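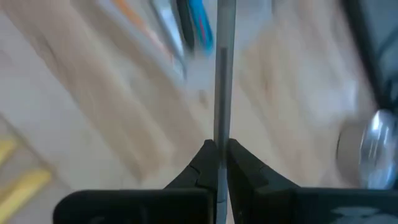 The Larnora fingertip set is a pair of replacement tips for parallel grippers, sold together with a 27-page handling guide. The guide is the better half of the purchase. Its main rule for long, thin stock is that the part should sit between the inner tips, in line with the fingers, and that travel speed should be set by the part's free length and not by its weight. A gray rod held between two angled black tips, running well past them, is the sort of load it has in mind: light, easy to grip and easy to catch on a tray or a cup during a fast move across the bench.

I used the set for 2 weeks in October on bench handling, checking each chapter against our own site rules. The section on clearance is clear and short. It asks for 50 mm between the far end of the part and any fixed object, measured with the part in the grip. Our older Pemum tips came with a figure for the bare gripper only, and operators had to work out the rest.

Inspection is covered less well. The guide calls for a check of both finger faces at every shift change but does not say what counts as a reject. Marks, seams and cracks are all listed under "wear" with no limits given. Chaminda Gazi, who wrote our site procedure, has added a simple rule - any line that catches a fingernail means the tip comes off.

Fitting takes 4 screws per finger. The torque value is printed on the last page, where it is easy to miss, and should be next to the drawing.

Recommended for sites that already have a written procedure. Those starting from nothing will need a reject standard from elsewhere before they put the tips into use.

Reviewed 18 November 2023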